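Sikdale Community Kitchen
28 December

1/ The Sikdale Community Kitchen will reopen to all user groups in January. This thread sets out the arrangements for bags, bins and practice produce in the teaching area. Group leaders are asked to read it in full before their first booking.

2/ The changes follow the December stocktake, led by Darlene Girard and Rami Bitar. Their report recommended one system of storage for all groups. It was accepted without amendment and takes effect from the first session of term.

3/ Leafy items are to be kept in clear zip-top bags, one kind of leaf to a bag. Bags with a coloured seal are preferred, as the opening is easier for younger members to find. Press the seal together along its whole length before putting the bag away. 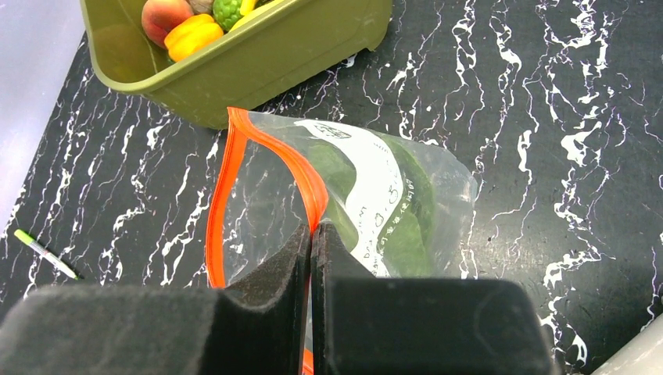

Clear bag with an orange seal, on the teaching area worktop.

4/ Printed labels should be left in place, whatever language they are in. Please do not write over them. If a group needs to add its name, use a strip of masking tape on the plain part of the bag.

5/ The store now holds 300 bags. Each group will be issued with 11 at the start of term and may ask for more through the kitchen office. Bags in sound condition should be washed in warm water, turned inside out and left on the rack to dry. Split bags go in the general waste.

6/ Worktops: the black marbled surface shows smears very readily. Wipe it with a damp cloth and then with a dry one. Scouring pads must not be used on it. Cloths are in the second drawer down and should go in the laundry sack at the end of the session.

7/ Bins: vegetables and fruit used for sorting and shopping practice belong in the lime-green plastic bin. Round items such as cabbages go in first and long stalks are laid along the side, where they can follow the curve. Do not fill above the rim. 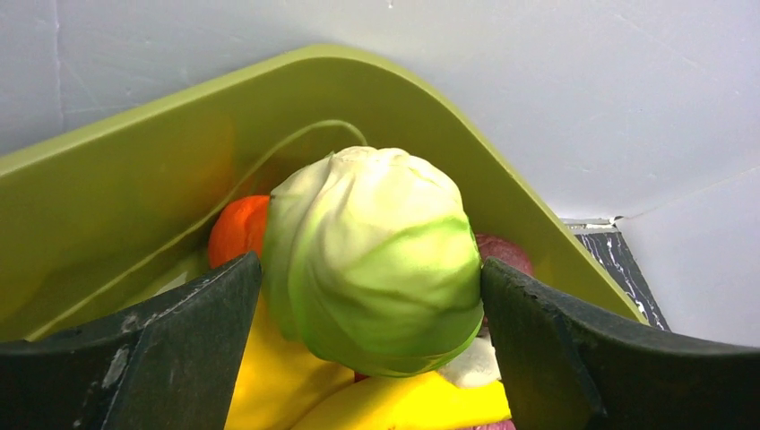

8/ The bin is to be emptied and wiped out on the last booking of each week. The group holding that booking should enter the work in the kitchen book, reference 2613, and sign the entry. Blank entries will be followed up with the group leader.

9/ Items that are chipped, sticky or badly marked should be handed to the office and not returned to the bin. Zwoda's list, which some groups still have on the wall, is out of date and should be taken down.

10/ Correction to the post above: the name should read Zodwa Nkuna. We apologise to Ms Nkuna for the error. The new list is available from the office in ordinary and large print.

11/ Real food and practice items must be stored separately at all times. Real food is kept in the refrigerator or the dry store, marked with the date it was opened. Anything undated will be removed on Friday evening.

12/ Ghislain Turcotte will hold a short introduction for new group leaders in the first week of term. It covers bags, bins, worktops and the kitchen book, and lasts half an hour. Attendance is required once only. Leaders who attended in the autumn need not come again.

13/ Charges are unchanged. A deposit of £200 applies to evening bookings and is returned when the room has been checked. Daytime groups pay no deposit.

14/ Questions about bookings should be sent to Tyson Simard at the kitchen office. Questions about supplies should go to Rami Bitar. The office is closed until after the New Year holiday and messages will be answered in the order received.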